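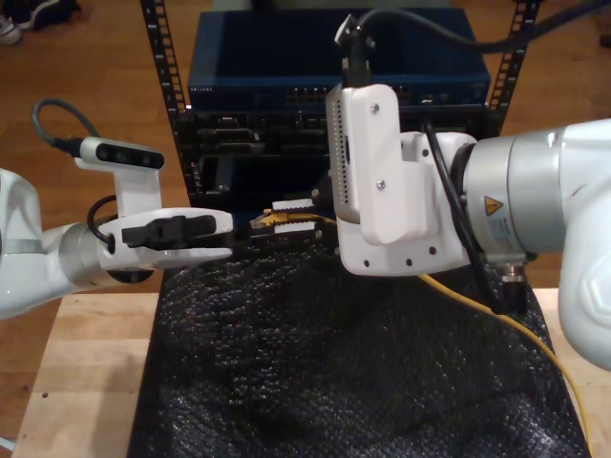 Stamatia Margaritis does not like the word "solved". It came up in the first five minutes of our talk, when I read her a line from a trade newsletter saying that the cable problem had been solved by two arms and enough practice runs. She put her tea down.

"Which cable?" she said. "Into which port? On what sort of day?"

Margaritis runs the testing side of Brisent, a small project on getting robots to plug network cables into rack equipment. Her colleagues build the method. Her job, as she sees it, is to find out whether the method does what they say, and she has been at it long enough to have annoyed most of them.

The idea is easy to tell. A person steers both arms through the job many times over: pick up the cable, turn the plug the right way round, bring it to the switch, push. The recordings are used to train a program, which then tries the job without the person. Brisent has 1177 recordings it counts as good. It made 2000.

I asked what happened to the rest, and she laughed for the first time.

"That's the question I'd like people to ask. Some of them are rubbish, fair enough. The operator sneezed, the cable fell on the floor. But some were thrown out for being slow, or for having a second go at the port. And a second go is the thing you most want the machine to learn. We cut out the recoveries and then we were surprised it couldn't recover."

The first set of results, shared with a few partners, gave a success rate that pleased everybody. Margaritis went back through the trials and found that the rack had stood on the same spot on the table for nearly all of them. She moved it by the width of her thumb and ran the tests again. The rate dropped by more than half. She won't give me the two numbers, as the paper isn't out, but she says the second one will be in it.

"There was a bit of a row over that. The view was that moving the rack was a different experiment. I said moving the rack is what happens when somebody leans on the table."

Her own test is now the one Brisent uses. It is called Tudose, and she can't remember why. It has 341 trials, with the rack shifted between them, and the rule that matters most to her is a dull one: a plug only counts as in if it stays in when somebody tugs it. Under the old rule a trial passed when the plug looked to be in the port on the video.

"You'd be amazed how often a plug can sit in the mouth of a port looking perfectly happy. No click. Pull it with one finger and out it comes. We'd been marking those as wins."

Does the second arm help? This is the claim that gets most attention, and I expected her to go after it. She was kinder than I thought she would be. A network cable is springy, she said, and the stiff part near the plug pushes back when you try to turn it. Having another hand about is useful for getting hold of the thing properly in the first place. For the push itself she isn't convinced.

"I asked for a straight comparison, one arm against two, same number of recordings. We did 8 runs of it before the time went to something else. Eight! You can't say anything with that. I've seen it quoted as a finding all the same."

She is less patient with the comparison to Viline, a rival method that goes without recordings and feels its way in by force. Viline has been described in talks as the old way of doing it. Margaritis pointed out that it was tested on a different plug, by different people, with no tug rule, and that no one at Brisent has run it on their own table. She has asked to. It is down for September.

I put it to her that she sounded as though she didn't believe in the work.

"No, I think it's good work. I watched it put a cable in last month after missing the port twice, and nobody had shown it that particular mess. I was as pleased as anyone. But I want to know how often, and I'd like to know before somebody puts it in a machine room full of other people's cables."

There are no other cables in the tests so far, which was my last question. A real rack has dozens, hanging in front of the ports you want. She nodded before I had finished.

"It's on my list. I've asked for a bundle of old patch leads to hang over the front. They told me it would bring the numbers down."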